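Search this site Search for:

Trade group sets ground rules for hand-guided robot training

A code of practice for people who teach robots by hand was released in January by Walano, a trade group for small automation firms. It covers work in which a person wears or holds gripper tools and carries out a task so that the movements can be recorded and used to train a machine.

The code runs to 2 parts. The first deals with the operator: seat height, breaks, and where cables may run. The second deals with the recordings, including what must be logged with each one and how long it is kept.

Iltine and Skudetti, which both run recording rooms, have signed up. Dobre is still reviewing the text.

Joris Van Loon, who led the drafting, said member firms had been working from house rules that did not match. "One site stopped people after an hour, another let them go all afternoon," he said. "You could not compare the data and you could not compare the injuries either."

In a trial at Iltine, operators made 3,788 recordings under the draft rules. Of those, 3,468 passed review. Most of the rejected ones had missing log entries.

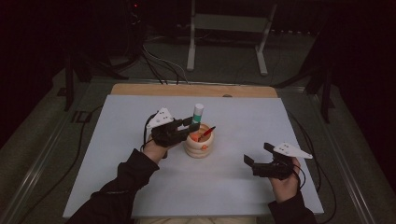 Workstation layout takes up the longest section of the code. Small objects should be set near the middle of the work surface, within reach of both hands, and marker plates on the tools must face up enough for tracking. A cup holding a pen and other small items on a white board, with a gripper held in each hand, is typical of the table tasks covered. Cables from hand-held grippers should have enough slack for a full reach and must be checked before each session.

Sites must also name a person who can stop a session at any time. At Skudetti that job has gone to Dirk Hoekstra, who said the firm will cap sessions at around 300 recordings.

The code is voluntary. Walano plans to take comments from members before the next edition.

Filed under: Automation, Workplace Safety, Standards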